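Home News Opinion Facilities Contact

Shared Workshops Deserve a Finished Floor Plan

Setareh Farahani
October 2025
4 min read

The large workshop at Drelley was opened to all departments in September with good ceiling lights, a white storage cabinet and very little guidance on where anything belongs. In my view the last point should be settled before any more furniture is bought.

An open room invites people to place a table wherever there is space. Each choice is reasonable when it is made. Over time the tables drift, chairs are left in the walkways, and cables follow the equipment across the floor. A cable on the floor is a trip hazard whether the room holds two people or 20. Staff who must crouch by a wall to work also need room behind them for others to pass.

The current proposal sets aside $3,000 for additional closed cabinets. I would spend $2,000 of that sum on floor marking, cable covers and hooks for bags and coats. Open shelves serve a shared room well, as anyone can see what is missing from them. Closed doors would hide the disorder and leave its cause in place.

My colleague Roxana Ilie has argued that marked zones will discourage informal use. I respect the concern, and a portion of the floor should remain unassigned. The route to the staircase should not be part of it. Work tables, including those kept under a cloth, should have a fixed position to which they are returned at the end of each session.

The plan will be open for comment until the end of the month.

Related
Booking Rules for Shared Rooms
Zarei Annex: Storage Review
A Reply on Marked Zones

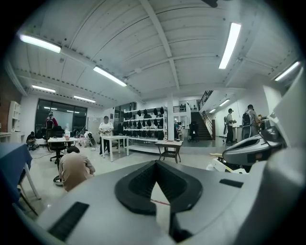
Department of Facilities and Shared Spaces, Drelley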